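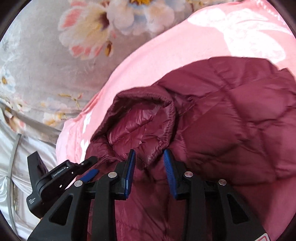 2 min read

Ultora has started shipping the Grillar, a hand-held two-finger gripper for teams that collect training data in ordinary homes. The operator carries it through a chore and the recordings are used to teach a robot arm the same task. The kit costs $1,184 and comes with the gripper, a side mount, a charger and two sets of finger pads.

The pads are the main change from the earlier model. They are blue, ridged and softer than before, and Ultora says they were reworked for clothing and bedding. Quilted jackets are a fair test of that. The shell is slick, the filling shifts under pressure, and a grip that closes on the outer layer alone tends to slide along the seam.

Gijs De Bruijn, who runs data collection at Wasbridge, had the kit for most of April. His team logged 71 takes of laundry and bed work in one apartment. "Coats were easier than I expected," he said. "Thin sheets are still a pain. You go in for one layer and come up with two."

He also found the kit tiring to hold after 50 minutes and would like a wrist strap. Shahnaz Samarakoon, product lead at Ultora, said a strap is planned but gave no price.

Replacement pads are sold in pairs and push on without tools. Orders go through Majumder, which also handles repairs and will lend a kit for two weeks against a deposit.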